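Speaker notes: Buying second-hand equipment for a small workshop
Vadness, 2019-12-16

Slide 1. Good afternoon. Thank the organisers. Say that I will speak slowly and that questions are welcome also in the middle.

Slide 2. Who we are. Horrocks is a small workshop and we repair pumps and valves for farms. Almost all of our furniture and half of our machines had another owner before us. I want to tell you how we buy, and which mistakes we have paid for.

Slide 3. The first mistake. In August we bought a pillar drill from a closed school in Trondberg. The price was 300 and we were very happy. The transport was 1,054. Pause here, people usually laugh. We had asked for the weight of the drill but we did not ask if there was a lift in the building.

Slide 4. What we ask now, before we travel:
Which floor is it on, and how wide is the smallest door?
Is the manual included, and in which language?
When was it last used for real work?
Can the seller switch it on while we are there?

Slide 5. Tables and benches. This is the part which people forget. A good machine on a bad table is a bad machine. Look at the top from a low angle, against the light, because then you see dents which you do not see from above. Bring a long ruler. 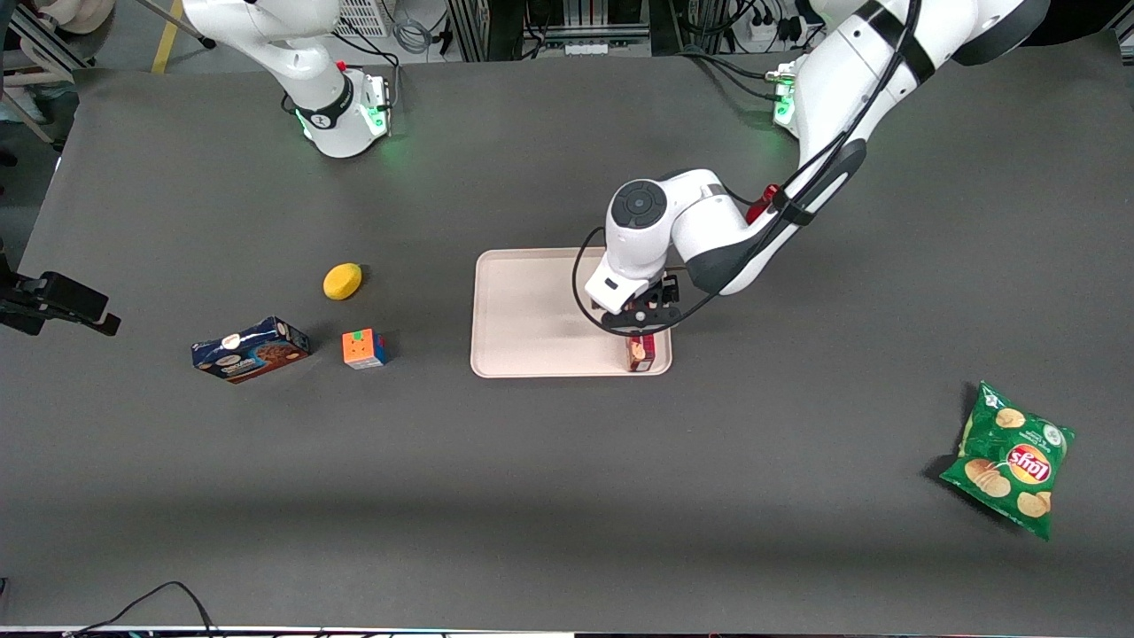 Dark grey matte table top, with light reflected across it.

Ask also how the top is fixed to the legs. We once bought 2 benches where the top was only glued. If there is time, tell the story of the vice.

Slide 6. Paper. Always a written receipt with the serial number, even between friends. The insurance company asked us for this and we could not find it for 4 of our machines. Now we keep a folder. Show the page from the Plurnska auction, where the number on the paper was different from the number on the plate, and we did not buy.

Slide 7. When to buy new. Anything that protects the eyes or the ears. Extension cables. Lifting straps. Do not discuss prices here, it takes too long.

Slide 8. Questions. The checklist is on paper beside the door, please take one.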